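News > Lab Notes > Teaching by demonstration

Remote demonstrations: where we have got to

May 29, 2024

The Fondine cell has now logged 291 demonstrations by remote control, of which 84 were discarded. Most of the discards share one fault: the operator paused for more than 2 seconds while deciding on an approach, and the policy learned the pause along with the movement. Liam Birkett has asked operators to rehearse the path before pressing record.

Hand guiding is still used for short contact tasks. It gives cleaner force data, but the operator's arm tends to get into the side camera's view, and Faustine Roussel found 13 episodes where it hid the workpiece at the moment of release. Those will be repeated from the remote station.

Wrist views are kept for the whole episode, including stretches where the arm is tilted back and the camera has little but pale ceiling panels to look at, with the black bracket and finger low in view and a bit of orange at the right-hand edge. Trimming them by hand was tried in the Prullier set and caused timing errors against the joint log.

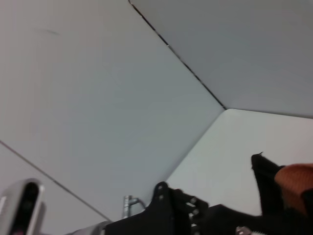 Joint and gripper values are stored at the same rate as before. Operators should leave the clutch pedal alone during a grasp – re-engaging it shifts the origin slightly and the jump shows in the trace. Questions on format go to Josiane Delaunay.

Recent items
Mokoena gripper pads: wear after one month
Lastix file format, revised field names
Booking the remote station in September

Contact the editors | Back to top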